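The Pink Bowl

My aunt Ginette left me three things: a key to apartment 33, a coat that smelled of camphor, and the pink bowl.

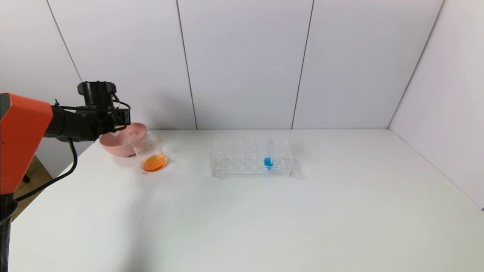
The coat went to Yasmine, who looks better in everything than I do. The key I had to give back to the Cloutier building people by the end of August. So that left the bowl, and oh, the trouble I had with that bowl!

It was wide and shallow, no good for soup (I tried, I wore most of it). Cereal went soggy along one side. Aunt Ginette had kept it on her table for as long as I could remember, always with a glass of something orange next to it, and when I was little I was convinced the two of them were talking.

"Maybe it's worth money," Yasmine said, so we carried it over to Gorberg's on the bus, wrapped in my good scarf. Mr. Gorberg turned it over twice, tapped it with his fingernail and offered me six dollars.

"Does it come with the glass?" he asked.

I hadn't said a word about any glass.

We took the bowl home again. Yasmine talked the whole way about how old men in shops say all kinds of things, and I nodded and held it tight on my lap, and at the stop by the Flaletti bakery I got off early and bought a carton of orange soda. I don't even like orange soda.

That night I cleared the mail off the table, put the bowl down and poured a little into a cup beside it, only enough to cover the bottom. Then I turned off the kitchen radio and sat there in my socks, feeling ridiculous.

"Well," I said, "go on, then."

The refrigerator hummed. Somebody upstairs ran a bath. I pulled my chair in closer.

More stories
Ginette Doucette Takes the Stairs
A Summer in Rultemow
133 Buttons
The Piano at the Bus Depot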